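Covering a work table with kraft paper – who else does this?
Wallaveck Workshop Board > Benches and Tables

melur_h
Posts: 769
I finally covered my big table in brown kraft paper and I'm in love with it! Glue drips, pencil marks, none of it matters now. Then I got carried away and marked the top into big sections with blue painter's tape, so every job gets its own patch (cutting in one, drying in another, and so on). I've wanted this since last June.

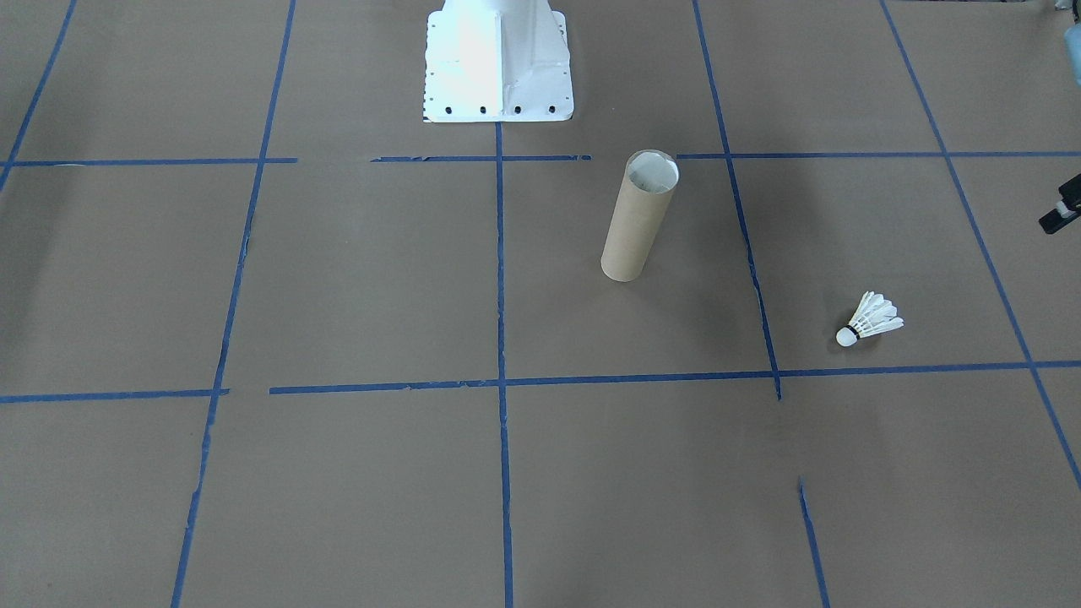

Brown paper and blue tape, with the long lines running across.

Took me one evening, and I had about 20 feet of paper left over. Go try it!

nazma.n
Love the big sections! I made mine tiny once and everything ended up straddling two of them. Do you pull the paper tight or just lay it down? Mine creases if I so much as look at it.

Mulugeta W
Nice color combo, but I'd skip the tape. It lifts at the torn ends and then your sleeve catches it. A pencil and a long ruler does the same job.

melur_h
Pencil disappears on brown paper, at least for my eyes! I just press the ends down again. And Nazma, I lay it flat and live with the creases.

Mulugeta W
Use a marker, then. I still say tape is a waste.

sandamali_m
Team tape here – you can move a line when you change your mind, and I change mine every week. I'd close up those gaps in the cross lines, though. They'd bug me.

nazma.n
The gaps wouldn't bother me a bit. Off to buy paper!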